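Grundamport signals officer explains the limits of drone cover

Saturday, February 29, 2020

Irina Grecu spent three rotations as a signals officer with the multinational training mission inland from Grundamport. She left the service in February and now advises on communications planning for small patrols.

The main constraint, she says, was relay capacity. "We had two airborne relays for the whole sector. If one was down for maintenance, the northern patrols went back to HF radio." HF worked at night but was unreliable in the early afternoon, when most contacts with armed groups took place.

Surveillance flights were allocated a day ahead. Patrols rated low risk were seldom given one. Grecu does not regard that as negligence. "The rating was done properly against the form. The form was out of date."

A review led by Major Abdul-Rahman Odoi logged 386 requests for air cover over the mission's first year. Grecu supplied the radio records. She says delays of up to 3 hours between request and reply were recorded, mostly at shift change.

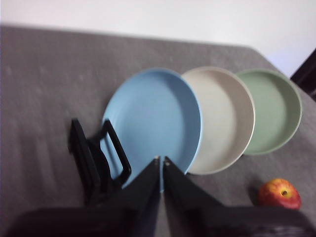
The revised procedure moves the decision from headquarters to the sector desk. Grecu supports the change but wants the desk staffed overnight. "A duty phone is no substitute for an operator with the map open."

She expects the second relay type, Polavex, to enter service once its encryption has been cleared. No date has been given.

Related
Farnov airstrip reopens to military flights
Mission mandate: what the Mendes report recommends
Leonor Paiva: training local forces on a short budget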